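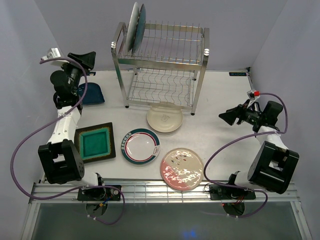

Grolludari Housing Cooperative
Minutes of the August house meeting

Present: Murray Grimshaw (chair), Geum-ok Um (minutes), Brijesh Bhardwaj, Fotini Nikolaidis, and 11 other members.
Apologies: Iida Jääskeläinen sent a written report.

The meeting opened at 7:05 p.m.

1. Minutes of the last meeting
Approved with one correction. Under item 4, "north stairwell" should read "south stairwell."

2. Matters arising
The lock on the bike room door has been changed. Members who have not picked up the new key can get it from Murray. The old keys do not need to be returned.
The gutter above units 6 and 7 has still not been looked at. Brijesh has left two messages with Prestska and will try a different roofer if there is no answer by the next meeting.

3. Money
Fotini reported a balance of $1,127 in the shared household account. The laundry machines brought in less than last month. One member asked if this was due to the broken coin slot on the left dryer. Fotini said it probably was, as the slot was jammed for most of two weeks.
The sum of $1,000 set aside for the courtyard stays where it is until the drainage question is settled.

4. Shared kitchen
There was a long discussion about dishes. Several members said that clean plates are being left on the rack for days and that there is no room for the next person. Others said the problem is dirty pans left to soak in the sink overnight.
Brijesh proposed that whoever cooks puts away what is already dry before starting. Geum-ok proposed that anything left in the sink at 10 p.m. goes in a tub under the counter with no hard feelings.

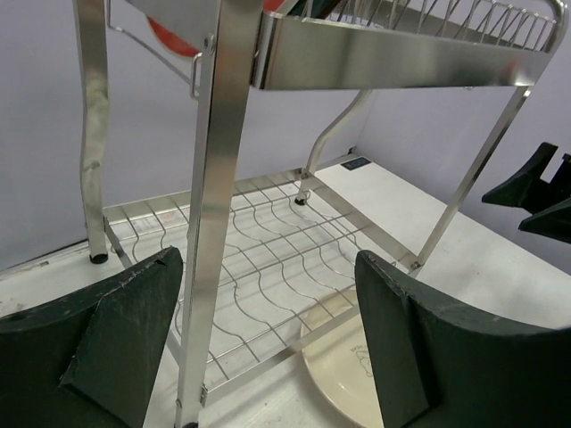

Both proposals were put to a vote. The first passed with one against. The second passed with three against, on the condition that the tub has a lid.
A request for a second refrigerator was put off until the wiring in the kitchen has been checked.

5. Courtyard
Iida's report was read out. She has one quote for the drainage work, from Kitel, and is waiting on a second from Xenos. She asks that no one plant along the back fence before then. The tomatoes already there can stay.
Murray will move the picnic table off the low corner. He needs two people to help lift it.

6. Noise
Quiet hours stay as they are. The drum practice in unit 3 will end by 8 p.m., as agreed between the neighbors.

7. Other business
The book shelf in the hall is full. Members are asked to take back what they brought.
Fotini needs 20 folding chairs for her sister's party and may borrow the ones in the basement.

Next meeting: same room, 7 p.m. Brijesh will take the minutes.

The meeting closed at 8:40 p.m.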